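August 2024 — finish room notebook, Casell kitchen job

Stone sealer trial, second round. Kekeli put down the Brelness sealer on four offcuts last time and the honed ones came out blotchy. Today I repeated it with a thinner coat and a longer wipe. Same rags, same batch of sealer.

Wait time was 15 minutes before wiping. The label says 7, but at 7 the honed piece still looked patchy under the side lamp. Lamisi thinks the pad is the problem, so she did two of the four with a white pad and I did the others with cotton.

Stain spots: coffee, olive oil, beet juice, lemon. Oil is the only one that left a ring on the cotton pieces. Lemon etched everything, as expected — sealer does nothing for that and the client should hear it from us before handover. Seidu is going to write two lines about it for the care sheet.

Kitchen counter, marble pattern, with the mosaic backsplash visible in the last one:
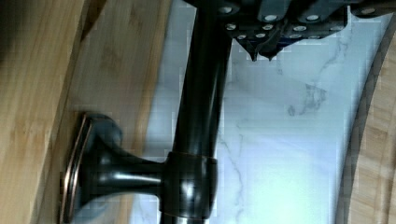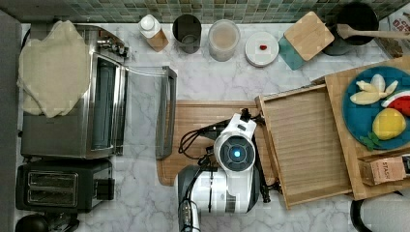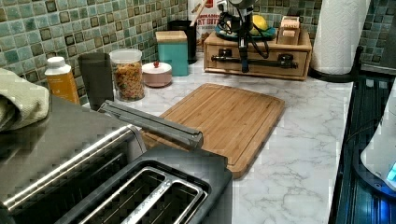 To do

Order sealer. Ritchie quoted 2,000 for the full drum and that is too much product for us. Ask Ekow whether Porketar still sells the small cans.

Redo the oil spot on the polished offcut. I wiped it early and don't trust the result.

Label the offcuts on the back with paint marker. Pencil rubbed off two of them and I had to work out which was which from the saw marks.

Ieva wants the next round left overnight under film. Fine by me, but move the pieces off the bench by the door first — sanding dust got into one coat in June and we lost the whole set.

Pads go in the metal can with the lid on.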